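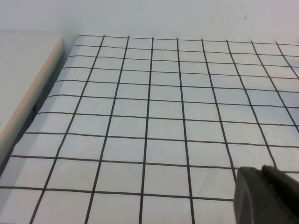 Raluca Enache asked whether a robot could do the folding at her house yet, and if it could, why she was still doing it. She wrote to us after reading our page on vacuum robots. The short reply is that machines can do parts of some chores, slowly, and that folding is one of the hard ones.

What a chore is made of

A chore sounds like one job. To a machine it is a long list of small jobs. Take setting a table. The robot must find the table, find a plate, decide where the fingers go, close them with enough force to hold the plate but no more, lift, move, lower and let go. If any step goes wrong, the steps after it usually go wrong too.

A person learns most of these steps before starting school. A robot has to be given each one, either as written instructions (a program) or by being shown the movement many times.

Knowing where things are

Robots measure position in numbers. One number says how far across, one says how far forward and one says how high. You have used the same idea if you have ever found a street on a map by its letter and number.

Squares on a flat sheet are useful for learning how this works. On paper, all the squares in a regular grid are the same size. Seen at a low angle, the near squares look large and the far ones look squashed. Your brain corrects for this without being asked. A robot's computer has to work it out, and if it gets the sum wrong the fingers close in the wrong spot.

Try it yourself: rule a grid on a sheet of paper, lay it on the kitchen table and crouch until your eyes are just above the edge. Hold a ruler out at arm's length and compare a near square with a far one.

Hard things and soft things

A cup keeps its shape. Turn it over and it is still the same cup, so a robot can store one model of it and use that model again.

Paper and cloth do not keep their shape. A sheet of paper can crease or curl at a corner. A towel is worse - it can fall in more ways than anyone could list. Each time the robot touches it, the shape changes, and the robot has to look again before the next move. This is the main reason Raluca is still folding.

At the shop

Shop-floor work is a little easier, as a shop can be arranged to suit the machine. At the Treltby warehouse, goods arrive in boxes of one size and the shelves are a fixed distance apart. The Fasteo arm used there moved 1,448 boxes in its trial and stopped for help 30 times. A person then had to walk over, straighten the box and press the restart button.

The same arm would do poorly in a kitchen. Kitchens have wet spoons, half-open drawers and a cat.

At home

The Dratari company tested a home robot on one chore, putting cutlery into a tray. It made 300 attempts. In 50 of them a piece was dropped or put in the wrong slot. You would probably be asked to do it over if you had that score.

Vacuuming and lawn mowing are further along. Both are done on a mostly flat surface, neither needs fingers, and a missed patch can be covered on the next pass.

So, can they do it yet?

Vacuuming a clear floor: yes.
Moving boxes of one size: yes, with a person nearby.
Sorting cutlery: sometimes.
Folding laundry: slowly, and with mistakes.
Tidying a whole bedroom: no.

Words to know

Gripper: the part of a robot that takes hold of things.
Program: a set of instructions a computer follows.
Perspective: the way things look smaller when they are farther away.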